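Urnora window-cleaning robot, reviewed as a capital purchase
Review by Martim Correia

Reviewed in Clurkport on dark-framed opening windows with a stone sill and a fabric curtain on the inside.

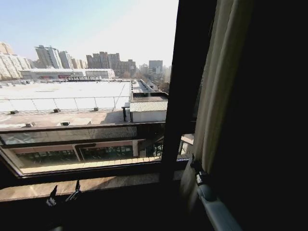
What was bought

The Urnora is a square suction robot that holds itself to the glass with a fan and moves on two belts. It is sold by Jikia as a single unit or as a kit. The kit is $1,000 and includes the robot, one power supply, one extension lead, a safety line with a door anchor, a remote, and a box of 20 microfiber pads. The single unit leaves out the anchor and most of the pads. I would not buy the single unit for any window above the ground floor.

I ran the kit from March until the first set of pads was used up. The purpose was to decide whether our building should own one or two robots, or go on paying a contractor for the outside faces that can be reached from a room. Fixed glass was left out of the comparison. The robot has to be placed by hand from inside, so it can only do the outside of a window that opens.

Access

Look at the windows before asking for a quote. The product page gives a minimum pane size and a minimum glass thickness and stops there. What decided the time per window for us was the hardware near the pane.

A latch fitting on the side of the frame is no trouble for the robot, which never touches it. It is trouble for the person leaning past it with a machine in one hand and a live cable in the other. A projecting handle is the same. The safety line has to run clear of both. On three of our windows the line rubbed on the latch at every pass until I moved the anchor to the other side of the room. Curtains need to be tied back well away from the opening, since the fan intake will pull in light fabric at close range. Budget for tiebacks if the rooms have none. They are cheap, but someone has to fit them.

Sash frames are the second point. The robot finds the edge of the pane by contact. On a frame that stands proud of the glass this works every time. On glass with no raised edge it relies on a pressure sensor at each corner, and I stopped two runs by remote when it seemed slow to turn. Urnora says frameless glass is supported. I would keep it off the list of approved windows for the first year.

Cleaning result

Nigel Whitlock, who manages the building, wanted a figure, so we marked one pane into 100 equal squares with wax pencil on the inside and checked each square after a single pass. The robot reached 97. The three it missed were in corners, which is what a square body with rounded pads will do. A second pass in the other pattern did not change the count.

On ordinary dust the glass is clean enough after one pass. On dried rain marks it takes two, with a fresh pad for the second. Bird droppings should be softened by hand first where they can be reached safely, and left for the contractor where they cannot. The robot spreads them.

The spray nozzles are the weak part of the design. One of the two clogged in the second week. Flushing with distilled water cleared it, and it has been clear since we changed from tap water. The manual allows tap water. Our water is hard, and the manual should say more about that.

Power and the safety line

The robot runs from the wall. The internal battery is there only to hold the machine on the glass if the supply fails, and it is rated for 20 minutes. I pulled the plug with the robot at mid-pane on an inside face. It stopped, sounded the alarm, and was still holding when I took it off at the end of the rated time. I did not test beyond that.

Treat the safety line as a part with a service life. Ours showed light fuzz near the clip after a month. Jikia sells replacements, though they were out of stock when I first asked. Order two with the kit. The door anchor needs a door that closes against the direction of pull, and several of our rooms have the door on the wrong side. Darren Fothergill made up a bar that sits across the inside of the opening next to the window, and we now use that for all rooms. His time is in the costs below.

What to put in the budget

The kit: $1,000.

Spare pads, two safety lines and a second bottle of cleaning fluid: $100 with us, for the first year. Washing the pads makes them last longer, but the edges curl and coverage drops.

Labor. This line is the one most likely to be left out. The robot works alone on the pane, but the operator can't leave the room while it is outside. We allow one person per robot. Bradley Marsden tried running two robots in adjoining rooms with the door between them open and gave up after one afternoon – both alarms sound the same, and he could see only one machine at a time.

Training: half a day. Most of it is placing and lifting the robot with the fan running, done on inside glass.

Insurance: ask first. Our insurer wanted a written procedure and a note of the ground below being kept clear or being our own roof. Getting that note took longer than the trial.

Storage: one shelf and one outlet.

No software cost. There is a phone app, which does less than the remote.

One unit or two

We had penciled in two on the assumption that the second would double the output. It does so only with a second operator. A second unit does make sense as a spare, because turnaround on repairs is slow, and a robot that is away for a nozzle board is of no use during the weeks when the glass is worst. We have put the spare into next year's plan and left it out of this one.

Compared with Kawaguchi

Neville Nuttall lent me the Kawaguchi model his team uses on an office block across town. It is quieter and its pads are easier to change. It is also heavier, and I noticed the weight at arm's length past a window frame. It has no spray, so every pad has to be wetted by hand. For inside faces and low windows I would take the Kawaguchi. For outside faces on upper floors I prefer the lighter machine.

Recommendation

Buy the Urnora kit if most of your glass opens, the frames stand proud of the pane, and you already have staff on site with hours to give to it. Get one, keep the contractor for fixed glass, and ask for a new price on the reduced area before the old contract renews. Ours came down by less than I had put in the plan, and the payback moved out by a year. The robot stays on the equipment list with a note to use distilled water only.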